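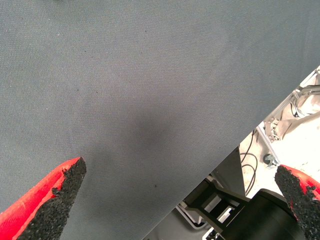
How do you tell a twill from a plain weave without pulling the cloth apart?

Look for a slant. In a plain weave each weft thread goes over one warp, under the next, and you get a tiny chequerboard. In a twill it goes over two (or three), and every row shifts along by one, so the surface picks up faint diagonal ridges. Tilt the cloth towards a window if you're struggling, dark colours are a pain.

Week 4 notes, Cloth and Its Uses, January 2019

Right, so last week I ran out of time on wool and rushed the end, sorry! Going back a bit. I said the Hevley mills wove mostly twills, and Radomir asked me afterwards why they'd bother when plain weave is quicker to set up. Good question. A twill has fewer crossings, so you can pack the threads in closer and the cloth comes out heavier but still bends nicely. Think of your jeans, then think of a bedsheet.

The numbers in brackets (2/1, 2/2, 3/1) just mean over and under. A 2/2 twill goes over two, under two, and looks much the same on both sides. A 3/1 shows more of one set of threads on the front, so you can have a blue face and a white back. Please learn these, I use them constantly from here on.

Drape is the other thing. We'll do it properly after the break, but have a go at home: lay a cloth on a table, push it about, then see how it settles. Stiff cloth makes a few big folds. Softer stuff goes into lots of little ones.
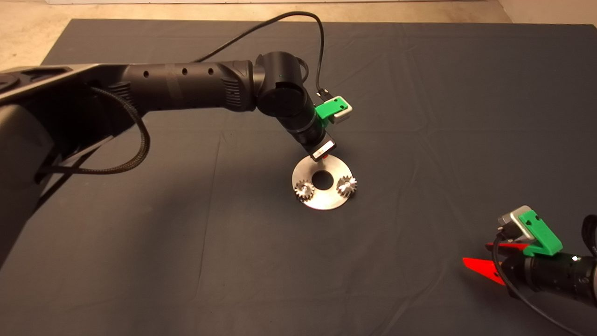
Fig. 2. Dark grey cloth on a tabletop, with soft creases.

Reading for next time is the Liepiņa chapter on finishing, 25 pages, and you can skip the bit on dyes. Danica Ivanov is bringing her Bastholm samples in, so wash your hands first. Anyone who still owes me the weave drawings (squared paper, 2/2 and 3/1, pencil is fine) can leave them in my tray, room 7.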